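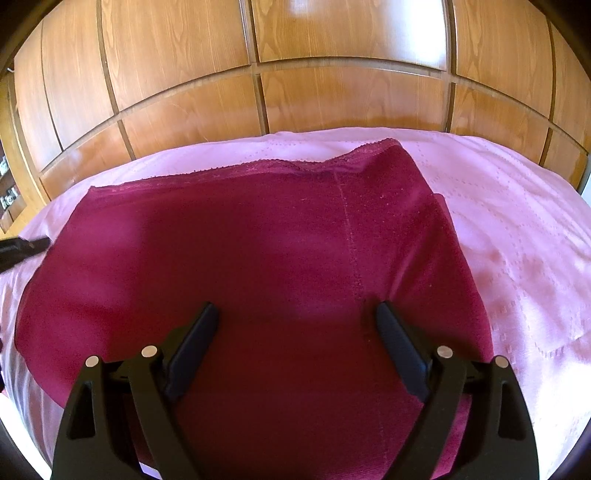 The fault examined in this report is the loss of grip that occurred while our group was collecting cloth-folding demonstrations for the Skevmont unit. Folding is performed on a bed, using two hand-held grippers, and the demonstrations are later used to train a two-arm controller. The maroon cloth was chosen as the main test item. Its hem is narrow and rough, and when the cloth lies spread on the pink sheet with both fingers wide open above it, the operator has a clear edge and corners to aim for. The body of the cloth offers much less to hold.

1. Summary of the fault

In November the group recorded 226 folding attempts. In 20 of these, the cloth left the fingers before the fold was complete. Seven of the 20 drops were not marked by the operator and entered the training set as successful folds. The error was found only when Wiroj Kaewkla replayed the recordings to check finger width against the log.

2. Effect on the controller

The controller trained on the uncorrected set closed its fingers, lifted, and carried on with the fold whether or not it was holding any fabric. On the bench arm this produced 3 empty lifts in a row. During the third, the left arm continued to its end position and struck the table clamp. The emergency stop was pressed by the student on duty. There was no injury. One finger mount was cracked and was replaced from stock.

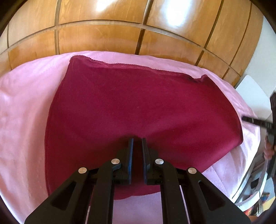
Figure 2. Maroon cloth spread on the bed before the wooden headboard, with the second gripper entering from the right.

3. Cause

Two causes were identified. The first was mechanical. The linkage on the Bistden gripper had developed play at one inner pin, so that the pads met at the tip but not along their full length. Thick fabric was held regardless. A single layer slid out when pulled sideways.

The second was procedural. Our log sheet asked the operator to record the result after both grippers had been set down, by which time several attempts might have passed. Drops were therefore recorded from memory.

4. Corrective action

The worn pin was replaced and the pads were realigned with the Hirose gauge. Each gripper is now checked at the start of a session by closing it on one layer of cloth and drawing the cloth sideways. The result of an attempt is spoken aloud and entered before the next attempt begins. The seven mislabelled recordings have been removed from the training set.

A limit has also been added to the controller. If finger width after closing falls below the value for one layer, the arm stops and waits for the operator.

5. Outstanding matters

The limit has not been tested on fabric thinner than the maroon cloth. The supervisor has asked that bench trials remain at reduced speed until this is done.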